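Entretenir une grande table blanche au bureau

Accueil > Conseils > Bureau et atelier

Les plateaux blancs montrent tout : le rond de la tasse, la trace de feutre, le frottement gris laissé par une semelle de téléphone ou un classeur qu'on a fait glisser. Dans un espace ouvert où plusieurs personnes passent à la même table, un nettoyage rapide chaque soir suffit, à condition de connaître deux ou trois gestes et de ne pas encombrer le plateau.

Le nettoyage courant

Débarrassez toute la table avant de commencer. Passer l'éponge autour des objets laisse des auréoles qui finissent par se voir à contre-jour.

Dépoussiérez à sec avec un chiffon microfibre, puis passez un second chiffon à peine humide, avec une goutte de liquide vaisselle pour un demi-litre d'eau tiède. Travaillez par bandes, du fond vers le bord, et pliez le chiffon pour changer de face à chaque bande. Essuyez ensuite avec un torchon sec. Une table qui sèche à l'air garde des traces de calcaire, surtout dans les régions où l'eau est dure.

Les chants et le dessous du bord sont souvent oubliés. C'est pourtant là que les mains se posent. Un passage par semaine.

Les taches qui résistent

Feutre effaçable : chiffon sec d'abord, puis un peu d'alcool ménager.

Feutre indélébile : alcool ménager sur un coton, sans frotter en rond. Tamponnez, changez de coton, recommencez. Faites un essai sous le plateau si vous ne connaissez pas le revêtement.

Café et thé : une pâte de bicarbonate et d'eau, posée trente minutes, retirée avec une éponge douce. Rincez deux fois.

Traces de colle ou de ruban adhésif : chauffez au sèche-cheveux à basse température, soulevez avec une vieille carte en plastique, terminez à l'huile végétale puis à l'eau savonneuse.

Frottements noirs : la gomme blanche d'écolier marche bien. L'éponge dite magique aussi, mais elle est légèrement abrasive et finit par matifier le plateau si on s'en sert toutes les semaines. Gardez-la pour les cas difficiles.

À éviter : poudre à récurer, paille de fer, acétone, eau de Javel pure. Le nettoyeur vapeur est à proscrire sur les plateaux à chants collés.

Le désordre du milieu

Une table partagée se remplit par le centre. On y pose une télécommande, un téléphone, un verre, et le lendemain tout y est encore. Deux solutions simples :

Un plateau ou une boîte basse pour les petits objets communs, toujours au même endroit. Le modèle Donach à rebord de 3 cm convient bien, les objets plats ne glissent pas et on soulève le tout d'une main au moment du nettoyage. N'importe quel plateau de cuisine fait aussi l'affaire.

Une règle pour les verres et les tasses : ils repartent avec la personne. Un verre qui reste sert vite de pot à crayons, puis de poubelle à trombones.

Les câbles se rangent sous le plateau. Des attaches adhésives posées à quelques centimètres du bord tiennent bien sur une surface dégraissée à l'alcool. Chez Zolance, le sachet contient 30 attaches, ce qui couvre largement deux grandes tables.

La plante sur la table

Une plante verte en bout de table rend l'endroit plus agréable et ne gêne personne si elle est placée à l'extrémité, hors de la zone où l'on écrit. Quelques précautions :

Mettez toujours une soucoupe ou un cache-pot étanche. L'eau qui stagne sous un pot laisse un cercle jaunâtre, difficile à rattraper sur du blanc.

Collez des patins de feutre sous le cache-pot. La céramique non émaillée raye.

Arrosez à l'évier et laissez égoutter avant de remettre en place. En décembre, avec le chauffage, la terre sèche en surface alors qu'elle reste mouillée au fond : enfoncez le doigt avant d'arroser.

Essuyez les feuilles avec un chiffon humide une fois par mois et tournez le pot d'un quart de tour par la même occasion.

Si vous aimez ajouter un petit objet de décoration, peluche ou figurine, placez-le devant le pot et comptez-le dans le ménage. Une peluche foncée prend la poussière sans que cela se voie : brosse à vêtements chaque semaine, lavage à la main à l'eau froide de temps en temps, séchage à plat. Ne la remettez pas humide contre le pot ou sur le plateau.

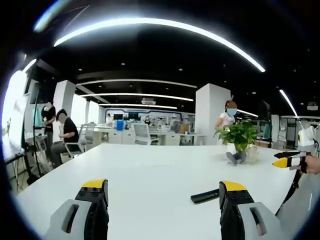 Le sol et les chaises

Les roulettes ramassent cheveux et fils, puis se bloquent et marquent le sol. Retournez les chaises tous les deux mois, coupez ce qui s'est enroulé avec des ciseaux fins et retirez le reste à la pince à épiler. Pour une assise en tissu gris, aspirez avec l'embout brosse et traitez les taches à l'eau savonneuse, du bord vers le centre. Les dossiers en résille se nettoient à l'aspirateur, puis au chiffon humide des deux côtés.

Sur les poteaux peints en blanc, les traces de doigts partent à l'éponge douce si on les prend tôt. Gardez un fond de la peinture d'origine, bien fermé et étiqueté, pour les retouches à hauteur de dossier.

Le matériel à garder sous la main

Quatre chiffons microfibre, deux torchons secs, un flacon d'alcool ménager, du bicarbonate, une gomme blanche, du liquide vaisselle. Le tout tient dans un seau. Les chiffons se lavent à soixante degrés, sans adoucissant, qui les rend gras et laisse des voiles sur le plateau.

À lire aussi

Rafraîchir un caisson à tiroirs Drallholm
Détartrer la bouilloire du bureau
Ranger un placard de fournitures peu profond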